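On Keeping Fewer Clothes

Readers of this blog will recall that in July I undertook a review of my household's wardrobe. The results are now complete and are set out below.

At the outset the household held around 200 garments. Of these, 44 had not been worn since our move to Wolley. It was agreed with my husband, Oddur Zoëga, that any item unworn for two winters would leave the house — formal wear excepted.

Corduroy proved the most difficult category.
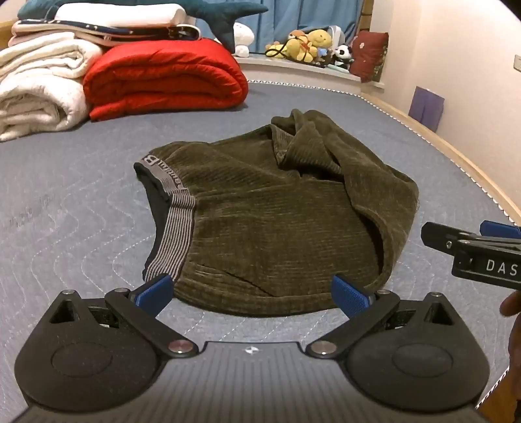
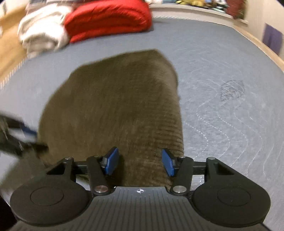

My position on corduroy is that it should be washed inside out, in cool water, and hung by the waist. Tumble drying flattens the ribs and shortens the life of any elastic. Harpreet Morin, who operates the mending counter at Vavo, advises brushing the cloth while it is still slightly damp. I have adopted this practice and recommend it.

Garments in good order were delivered to the Vavo exchange shelf. Seven pieces were retained for repair, chiefly at the knee and cuff. Buttons have been removed from the remainder and stored by size.

A further review will take place in spring and will cover coats, scarves and the contents of the hall cupboard.

Recent Posts
Storing Wool Over the Summer
The Hall Cupboard: A Preliminary Note
A Visit to Nukeck
Thread Weights for Household Mending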